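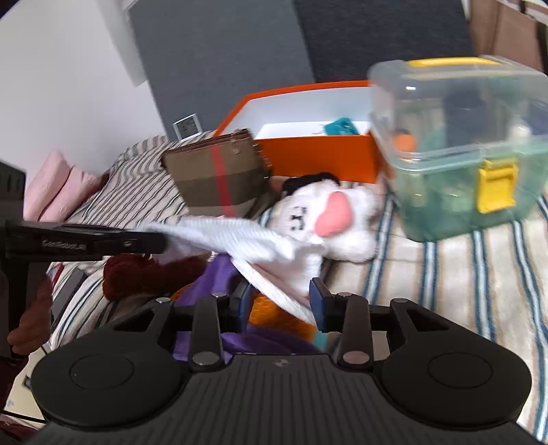 The Furnished Room, Revisited
By the city desk
February

Print this page | E-mail this story

The tenant in 4C had been asleep for two hours when the boiler at the old Plastby building let go. He took it for the upstairs neighbor moving furniture again.

"I yelled at the ceiling," he says. "Then I noticed the ceiling had moved."

He is one of 80 people put up at the Ateş hotel after the basement fire, and he has agreed to talk on condition that we leave his name out, as he still hopes to get his deposit back. Everyone got out, by way of a stairwell he describes as "mostly smoke and one man looking for his other shoe."

The evening since has been forms. The landlord, Tirison, sent each household a letter and a check for $300. The letter expressed concern. The check expressed $300.

"I called to ask what it was meant to cover," he says. "The woman said 'incidentals.' I said my kitchen was an incidental now."

Fire officials have not named a cause. Tenants say they had complained about a banging noise since the fall, using Tutix, the app the company brought in to handle repairs. He still has his last request on his phone – marked "resolved" at 3 a.m., less than an hour before the alarm.

"So they did get to it," he says.

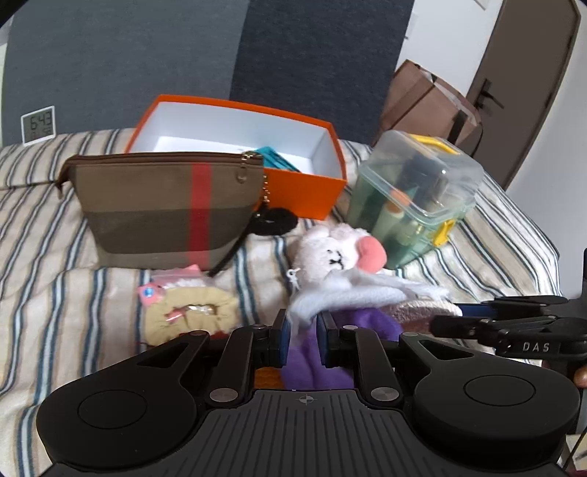
Purple fabric, pinched, above a striped comforter.

Engineers want the front half of the building braced before anyone goes back in for belongings. He has been told to list what he lost, and he got as far as the couch, which he values at $2,000 and his sister values at nothing.

Would he move back?

"Depends on the rent," he says, and asks whether we are going to finish that sandwich.

Contact the newsroom | Copyright, all rights reserved | Back to top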